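3. Beschaffung und Budget planen

Gilt für: Handgreifer-Sets zur Aufnahme von Faltaufgaben (Wäsche, Bett, Tisch). Stand Mon 22 April. Preise netto, ohne Versand.

Vor dem Bestellen lesen. Kapitel 4 (Montage) erst aufschlagen, wenn alles da ist.

3.1 Bedarf festlegen

1. Aufgabe aufschreiben. Ein Satz reicht. »Jeansteile falten, auf dem Bett« ist gut. »Haushalt« ist zu ungenau, da bestellt man zu viel.

2. Anzahl der Arbeitsplätze festlegen. Ein Arbeitsplatz = ein Bett oder ein Tisch, eine Person, ein Satz Greifer. Nicht mit der Anzahl der Personen verwechseln, die wechseln sich ab.

3. Einhändig oder beidhändig? Falten geht einhändig, aber langsam. Für Hosen und alles mit Bund beidhändig planen. Im Bestellformular von Jedby heisst das »Satz 2«, nicht »2 Satz«. Wer »2 Satz« schreibt, bekommt vier Greifer.

4. Raum ansehen, bevor Geld ausgegeben wird. Wohnräume sind der Normalfall, ein eigenes Studio braucht es für Faltaufgaben nicht. Auf dem Doppelbett sollte rund um das Teil genug Platz bleiben, dass man mit offenen Backen von der Fusseite herankommt. Hellblaue Jeans auf gemusterter Überdecke ist eine brauchbare Probe: Taschen und Bund bleiben auf dem Blumenmuster gut zu unterscheiden.

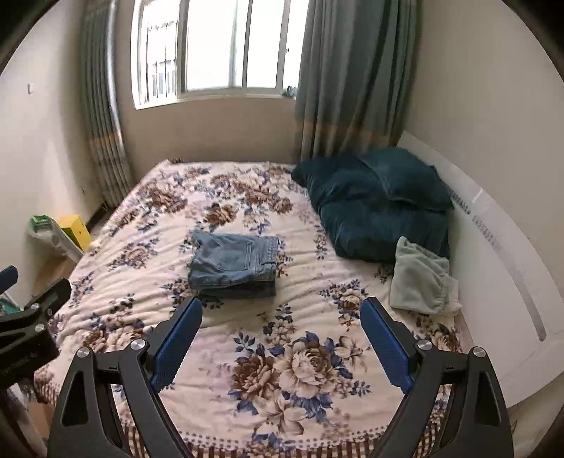
5. Licht prüfen. Tageslicht vom Fenster kostet nichts, ist aber im November ab dem Nachmittag weg. Wer im Winter aufnimmt, plant eine Leuchte ein (Pos. 6 in der Tabelle unten) oder kürzere Tage. Beides nachträglich zu beantragen dauert.

6. Textilien nicht vergessen. Kommt in fast jedem Antrag zu kurz. Jeans lang, Jeans kurz, Handtücher, Kissenbezüge. Gebraucht kaufen, vorher waschen. Gleiche Teile mehrfach, sonst steht der Betrieb, wenn eins in der Wäsche ist.

Achtung: Keine Teile mit losen Pailletten oder Metallnieten an der Greifkante. Die Fingerbeläge leiden, und Beläge sind Verbrauchsmaterial (siehe 3.3).

3.2 Positionen und Preise

Rechenbeispiel für einen Arbeitsplatz, beidhändig. Eigene Zahlen in die rechte Spalte des Antrags eintragen.

Pos. 1 – Greifersatz beidhändig, Jedby: 2.950 Euro
Pos. 2 – Halterung mit Klemme, Gatiseo: 355 Euro
Pos. 3 – Speicher und Kabel: 258 Euro
Pos. 4 – Ersatzbeläge und Schrauben, Jahresbedarf: 676 Euro
Pos. 5 – Textilien: nach Beleg
Pos. 6 – Leuchte, nur bei Winterbetrieb: nach Angebot

Summe Pos. 1 bis 4: 4.239 Euro.

Hinweis: Pos. 4 ist kein Luxus. Wird in Anträgen gern gestrichen und dann im zweiten Halbjahr aus der Kaffeekasse bezahlt. Stehen lassen.

Hinweis: Pos. 2 pro Arbeitsplatz, nicht pro Greifer.

Hinweis: Gatiseo und Jedby liefern getrennt. Zwei Lieferscheine, zwei Rechnungen. Bei der Kostenstelle auf beiden dasselbe Kürzel angeben, sonst wandert eine davon zurück.

3.3 Verbrauch und Ersatz

1. Fingerbeläge. Immer paarweise tauschen. Ein neuer und ein alter Belag greifen ungleich, Stoff rutscht dann auf einer Seite weg. Lagerbestand: mindestens ein volles Paar pro Greifer.

2. Gelenkschrauben. Vor jedem Aufnahmetag auf festen Sitz prüfen, von Hand, ohne Akkuschrauber. Ersatz im Beutel am Arbeitsplatz lassen, nicht im Büro.

3. Gehäuse. Hält lange. Bei Rissen in den Armen ganzen Arm tauschen, kleben bringt nichts. Lieferzeit beim Einkauf erfragen, die schwankt.

4. Zweiter Greifer. Auch bei einhändigen Aufgaben in Reichweite halten. Fällt einer aus, geht es sonst erst weiter, wenn das Ersatzteil kommt – und die Person am Arbeitsplatz wird trotzdem bezahlt.

Vorsicht: Greifer nicht mit geschlossenen Backen lagern. Die Beläge drücken sich gegenseitig platt.

3.4 Probelauf vor der Sammelbestellung

Erst einen Arbeitsplatz kaufen. Dann testen. Dann den Rest. Bei Ostwood sind damals alle Plätze auf einmal bestellt worden, mit der falschen Halterung, Rückgabe war nur teilweise möglich.

1. Ein Teil aussuchen, das Ärger macht. Kurze Jeans mit offenem, ausgefranstem Saum eignet sich gut, die Fäden hängen gern im Weg.

2. Teil gefaltet mittig auf die Decke legen, mit etwas Abstand zu Kissen und Decken am Kopfende.

3. Von der Fusseite anfahren, Backen offen. Prüfen, ob Bund und Gesässtasche während der ganzen Bewegung zu sehen sind. Falls nicht: Haltung ändern, nicht gleich eine andere Halterung bestellen.

4. Auffalten, neu falten, ablegen. Mehrmals, von verschiedenen Personen, grosse und kleine Hände.

5. Zeit pro Durchgang notieren. Auch die Pausen. Aus dieser Zahl ergibt sich später der Personalansatz, und der ist fast immer der grössere Posten als das Gerät.

6. Ergebnis ins Formblatt P, Unterschrift, Kopie an den Einkauf. Ohne Formblatt gibt der Einkauf die zweite Rate nicht frei.

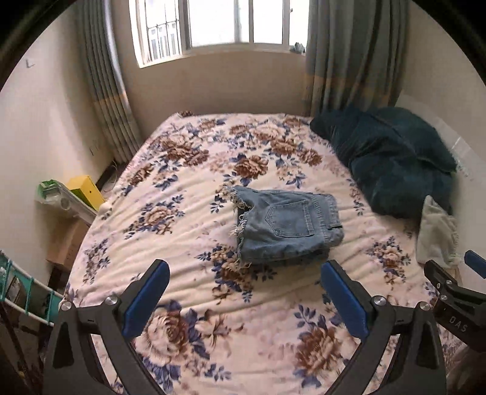

Cinzia Zuccaro merkt dazu an, der Probelauf sei ihr in der alten Fassung zu knapp angesetzt gewesen. Ein Tag reiche für die Technik, aber nicht fürs Budget: Am ersten Tag falte jeder langsam, am zweiten zu schnell, erst danach kämen Zeiten heraus, mit denen man rechnen könne. Sie würde ausserdem die Wäschezeiten mit aufnehmen. Bei Quaye hätten sie die komplett vergessen und dann zwei Nachmittage herumgesessen.

Übernommen. Probelauf ab sofort drei Tage, Wäschezeiten ins Formblatt P, Zeile »Sonstiges«, bis es eine eigene Zeile gibt.

3.5 Bestellung auslösen

1. Antrag mit Pos. 1 bis 6, Formblatt P als Anlage.

2. Zwei Angebote für Pos. 3 und Pos. 6. Für Pos. 1 und 2 reicht eines, Begründung »Kompatiblität zum Bestand« eintragen.

3. Lieferadresse = Aufnahmeort. Nicht Zentrale. Bei Privatwohnungen Namen am Klingelschild dazuschreiben.

4. Bei Anlieferung auspacken und zählen, bevor unterschrieben wird. Fehlende Beläge werden später nicht mehr annerkannt.

5. Seriennummern in die Geräteliste. Am selben Tag.

Achtung: Frist für Restmittel beachten. Was bis Ende November nicht geliefert und gebucht ist, läuft ins neue Jahr und muss neu beantragt werden, bestellt alleine genügt nicht.

Weiter mit Kapitel 4, Montage und erster Griff.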